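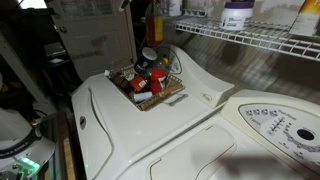 How far can you get with bad labels?

Posted in: robots, learning, home stuff 7 comments

I've been promising this post since April, and the numbers finally came in last night, so let's go. Short version for the impatient: if you let the robot grade its own demonstrations and then train on all of them anyway, weighted by the grade, it beats throwing the ugly ones out. By a lot more than I expected!

Some background for people who came here for the sourdough posts. I work on getting robot arms to do chores in ordinary homes, with ordinary clutter, by showing them. A person drives the arm through a task, we record everything, and a model learns to go from what the cameras see to what the joints should do. The model is called a policy, which is a terrible name, but we're stuck with it.

The usual advice is to be picky about your demonstrations. Somebody fumbles a grasp, you delete the episode. Somebody pauses for four seconds to scratch their nose, you trim it. I did it that way for years, and I have the wrist pain to prove it. The trouble is that homes are hard places to drive an arm in. The light is poor, the passages are narrow, and every flat surface already has something living on it. In a lab I might delete one episode in ten. In a utility room, with two white machines side by side and a basket full of bottles and boxes on top of one of them, I was deleting close to half. It hurts to watch half a day's work go in the trash.

So the question for this project (we call it Biva, no, it doesn't stand for anything) was whether those ugly episodes are worth keeping.

What we did

We collected 117 demonstrations of one task: pick a named item out of a cluttered basket and set it down on a clear spot next to it. We cut every demonstration into short pieces, just a second or two each. Then we trained a small model, Cenen, to look at a piece and guess how much closer to done the arm was at the end of it than at the beginning. That guess is the grade. A smooth reach gets a good grade. A nose-scratch gets a zero. Knocking a bottle over gets a negative number.

The nice part is that Cenen doesn't need anybody to label anything. It learns from time. In a demonstration that ended well, later moments are on average closer to done than earlier ones, and with enough examples the fumbles wash out. People have been doing versions of this for a while, so I can't claim the idea. What we added was doing it in short pieces, and using the grade as a weight during training where other people mostly use it as a filter.

Why does that matter? Think of a two-minute demonstration where the driver bumps the edge of the basket, backs off, comes in at a better angle and finishes cleanly. A filter that works on whole episodes says "messy, out". But the backing off is gold! It's the exact thing you want the robot to know how to do, and a perfectly clean set of demonstrations never shows it. With weights on the pieces, the bump counts for almost nothing and the recovery counts for a lot.

The numbers

We ran 60 trials for each version of the policy, in the same room, with the basket rearranged between trials.

Picky version, trained only on the clean episodes: 31 successes out of 60.
Everything, no weights: 28 out of 60.
Everything, with weights: 47 out of 60.

I stared at that last line for quite a while. Then I made Manuela Barbieri run the counting again from the videos without telling her which version was which, and she got the same totals. (Thank you, Manuela. I owe you a very large lunch.)

Notice that keeping everything and treating it all the same was slightly worse than being picky. So the old advice wasn't silly. The ugly episodes do hurt you if you swallow them whole.

Where it falls down

Shiny things. A glossy enamel top throws soft reflections back at the cameras, and Cenen sometimes takes a reflection sliding around for progress. We saw grades jump when the arm had done nothing more useful than move its own reflection. Shadows are nearly as bad. If you have wire shelving over your work area you get stripes on the wall behind it, and I had a whole evening of confused grades before I thought to look at the stripes. Varying the brightness during training helped a bit. It didn't fix it.

Clear plastic is the other one. Of the 13 failures in the weighted version, most were on clear bottles, either a grasp that closed too early or one that slid off the cap. Bright, solid-colored containers were almost boring by comparison.

And it's one room and one task! Please don't write to me saying we've solved laundry rooms. The policy has never opened a lid or turned a dial, and I wouldn't let it near one yet.

Small practical stuff

Training the grader took 4000 steps and was done before dinner. More steps made it worse, it started memorizing the room. The policy itself took much longer, overnight on one machine.

Piece length matters more than I'd have guessed. Half a second was too jumpy, five seconds blurred the bump and the recovery together and we lost the whole benefit.

Next up is the same thing in the Rosenthal kitchen, with cupboards, which I'm excited and slightly scared about. I also want to try Manier, our older arm controller, because it's much shakier and should produce some truly dreadful demonstrations. If the weights can rescue those I'll be very happy.

I'm cleaning up the grading code now - the comments in it are half Italian and half swearing - and will put a link at the bottom of this post when it's ready. If you've tried short-piece grading on anything with transparent objects, please tell me how it went.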